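Duvet cover sizing and the burrito method, does it work on a king?

brikano_knits
Okay I'm a convert!! Did the burrito roll on our king for the first time and I was done before the kettle boiled. Lay the cover inside out, comforter on top, tie the corners, roll from the closed end, flip the opening around the roll and unroll the whole thing. I've been climbing inside covers like a kid in a ghost costume for 25 years. 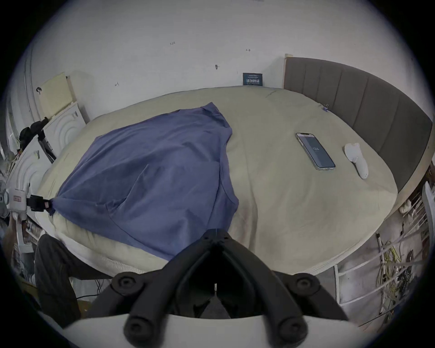 The corner ties matter a lot more than I thought. Mine only had 2, so I sewed on more from old shoelaces (ugly, works great).

Rilley62
Disagree, sorry! Burrito is fine on a twin, but with a king you need a huge clear surface and long arms. I grab the top corners through the inside-out cover and shake. Way faster.

brikano_knits
Shaking leaves me with a lump at the bottom every time, though. Do you clip yours?

Rilley62
Nope, just shake harder, lol.

Colleen Poirier
Both work! What really changed things for me was washing the cover first and pulling it flat while it's still a little damp. Cotton wrinkles so much less, and blue ones hide the rest. 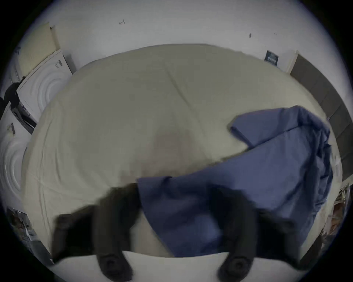

Blue fabric on the bed, still in a crumple

sollach
Love this thread. Does anyone button theirs at the foot or the side? My sister Signe swears by the side and I can't picture it.

Colleen Poirier
Foot, always. Buttons near my face drive me nuts.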